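Workshop Notebook – Furniture Assessment, Prusteldale
24 July 2020
Job 2773, side table with perforated top

The purpose of this entry is to record the condition of the side table submitted under the Drustura order and the work agreed for it. The table has a white tubular steel frame and a light-colored top punched with small crosses. The supplier, Inano, lists the top as replaceable. Colleagues should refer to the January entry for the earlier pattern, in which the rear rail was set higher.

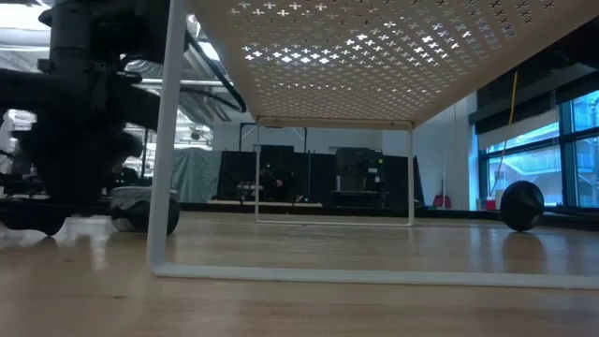 The frame is to be checked for twist before any fasteners are tightened. Place a straightedge along the bottom rail and record the gap at both ends. A difference of 2 mm is acceptable under the Kozłowski sheet – anything greater is to be referred back before assembly proceeds. Touch-up paint is not to be used on the bends until the check has been entered.

Burrs on the punched openings should be removed by hand with a fine file. Power tools are not permitted on painted sheet.
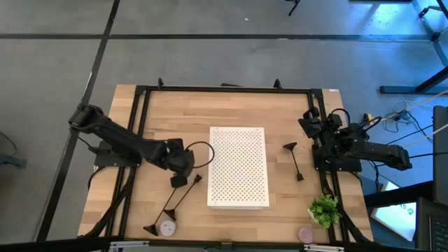
PANELS AND RODS

The white perforated panel is to be kept flat on the wooden table during inspection. The thin black rods have flared ends and must not be stored beneath it. Any rod that does not roll freely on a flat surface is to be set aside and tagged.

Open items: confirm the paint code with Inano; order 5 spare feet; return the borrowed straightedge to the metal store.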